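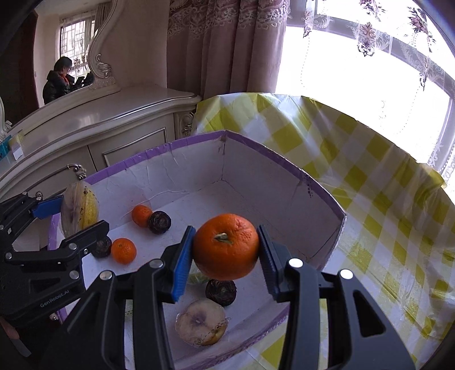 Szymon Sobczak 在来信中提出，把“闹鬼”二字写进数据集标题并不妥当，读者会误以为收录的地点都已得到证实；他建议改用“异常经历口述”，并在首段写明条目的性质。维护组采纳了后一条建议，标题则沿用旧名，以免既有引用失效。

Hornevgate 闹鬼地点口述资料集 数据说明

版本日期：2023年9月29日
维护单位：Hornevgate 民间叙事资料室
联系人：Stanisława Mazurek
语言：中文（译文），部分条目附原文

一、概述

本资料集收录与“闹鬼地点”有关的口述记录，共1000条，涉及200处地点，包括废弃医院、疗养院、旅馆、车站、磨坊、校舍和私人住宅。每条记录对应一位讲述者的一次讲述。同一地点可有多条记录，内容互相矛盾时一并保留，不作合并。

资料集所记录的是讲述行为及其文本。条目入库不代表维护单位认可其中所述现象，也不代表维护单位对有关地点的历史、产权或安全状况作出任何判断。

二、来源与采集

采集工作始于2004年，最初是 Walczak 镇旧疗养院周边居民的访谈计划，由 Mieczysław Czarnecka 主持。早期访谈使用磁带录音，后统一转为数字文件。Taren 地区的材料以书面来信为主，另有少量由当地读书会代为笔录。

访谈采用半开放式提纲。访谈员先请讲述者自由叙述，再就时间、地点、在场人数、当时天气和照明情况补充提问。提纲中不出现“鬼”“灵魂”“诅咒”等词，讲述者自行使用时照录。

来信材料按收到时的原样录入。错别字予以保留，仅在影响理解时于方括号内注明。信中夹带的剪报和手绘平面图另行存档，不随本资料集发布。

三、文件结构

资料集由2个主文件组成，均为制表符分隔的纯文本，编码为 UTF-8。

records.tsv：口述记录，每行一条
places.tsv：地点信息，每行一处

两个文件通过 place_id 字段关联。讲述中未指明具体地点，或讲述者要求隐去地点的，place_id 为空。使用者在连接两表时应保留这部分记录，否则统计结果会偏向知名地点。

四、字段说明

records.tsv

record_id：记录编号，入库后不再变更，撤回的编号不重新分配
place_id：地点编号，可为空
form：采集形式，取值为“访谈”“来信”“代录”
year_told：讲述年份
period_described：所述事件发生的时期，按讲述者原话填写，例如“战后不久”“我上小学的时候”
relation：讲述者与事件的关系，取值为“亲历”“听家人说”“听他人说”“不详”
motif：母题标签，可多选，以分号隔开
text：正文
note：编者注

places.tsv

place_id：地点编号
type：地点类型
region：所在地区，精确到镇或区
status：现状，取值为“使用中”“闲置”“已拆除”“不详”
access：进入条件，取值为“公开”“须经许可”“禁止进入”“不详”

私人住宅的 region 字段只填写到地区一级。places.tsv 不提供门牌号和坐标，维护单位亦不接受就此提出的索取请求。

五、母题标签

标签由 Bartosz Borkowska 与 Czesław Kwiatkowski 分别标注。意见不一致时，两人的标签同时保留，并在 note 字段中写明。常用标签如下：

脚步声
门窗自行开闭
走廊人影
无人病房的呼叫铃
气味（消毒水、烟草、潮土等）
骤冷
物品移位
夜班经历
地下室与通道
动物的异常反应

“夜班经历”原先归在“走廊人影”之下，因医院类条目中护士和看守的讲述自成一类，自六月的修订起单独列出。旧版标签与新版标签的对照见附表。

“骤冷”仅用于讲述者明确提到温度突然变化的情形。讲述者只说“发毛”“起鸡皮疙瘩”的，不使用该标签。

六、匿名处理

讲述者姓名一律删除，以职业或身份概称代替，如“护工”“门房”“住户”。正文中出现的第三人姓名以字母代替，同一条记录内保持一致，不同记录之间不作对应。

涉及具体死亡事件的讲述，凡当事人近亲可能在世的，由两名编者共同审读后决定是否收入。未获收入的材料封存于资料室，不提供查阅。

讲述者或其直系亲属可随时要求撤回记录。撤回后的记录在下一版中删除，仅保留编号并注明“已撤回”。

七、适用范围

本资料集可用于民间叙事研究、地方史整理、口述文本分析及相关教学。曾有使用者据此比较医院类与旅馆类故事的开头方式，也有使用者借以考察同一传说在相邻村镇之间的变化。

下列用途不在许可之内：

以本资料集为据，宣称某处地点存在或不存在超自然现象
编制探险路线、夜间参观名录或类似导览
试图还原讲述者身份
将记录改写后冒充新的亲历讲述

八、已知问题

地区分布不均。Walczak 及其邻近村镇的条目明显偏多，与采集计划的起点有关，不应理解为当地此类经历更为常见。

部分早期磁带音质较差，听辨不清之处以“［不清］”标示。有几盘磁带在转录前已经受潮，相应访谈只存访谈员当时的笔记，note 字段中注明“据笔记”。

来信者多为主动投稿，叙述往往比访谈材料完整，情节也更为紧凑。将两类文本混合使用时，应将 form 作为变量加以控制。

地点现状以入库时所知为准，不作持续核查。标为“公开”的地点此后可能已经关闭，使用者不得将 access 字段视为进入许可。

译文由多人完成，对若干方言词的处理前后不一。例如指称夜间声响的同一个词，在不同条目中分别译作“敲打”“叩击”和“响动”。统一译名的工作尚在进行。

九、版本与更正

本版修订了地点类型的取值，将“疗养院”自“医院”中分出；更正了 Taren 地区若干条目的讲述年份；补入此前遗漏的代录材料。

更正意见请以书面形式提交，注明记录编号、字段名称和修改依据。对正文内容的异议，如认为某处传说“另有真相”，可作为新的讲述提交，经采集程序入库，原记录不予改动。

十、许可与引用

本资料集供非商业用途免费使用。转载单条正文超过一半篇幅的，须事先取得资料室书面同意。出版机构 Fudard 已取得其中部分医院类条目的选编许可，该许可不影响其他使用者的权利。

引用时请采用以下格式：

Hornevgate 民间叙事资料室：《Hornevgate 闹鬼地点口述资料集》，数据文件，注明所用版本日期及记录编号。

查阅录音原件须提前向 Stanisława Mazurek 提出书面申请，并说明研究题目和所需记录编号。录音只限在资料室内收听，不外借，不复制。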